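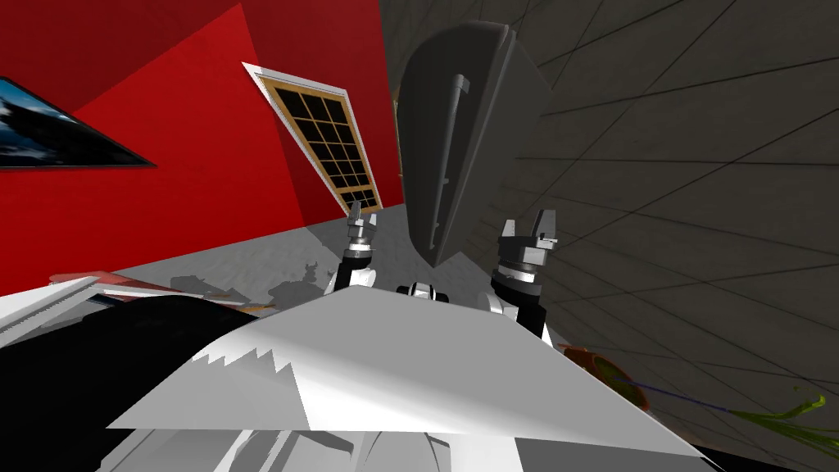
Painting one wall red, now I doubt it

mareike_w
Hello all. In September I painted one wall of our living room red and left the other one grey. By day I like it very much. In the evening, with the lamp on, the red becomes heavy and the room feels smaller. Should I repaint, or wait some weeks?

tobler60
Wait. I hated my green hall for a month. Which bulbs do you have?

mareike_w
Warm ones, from Rieger. I paid 20 for the pack.

plumbline
I disagree with waiting. A red that is wrong at eight in the evening will be wrong at Christmas too. Go one shade browner.

tobler60
She hasn't even changed the bulb yet! Paint costs more.

plumbline
Fair, but bulbs won't make it less red.

mareike_w
Thank you both. I will try a cooler bulb first and write again. My husband votes for plumbline.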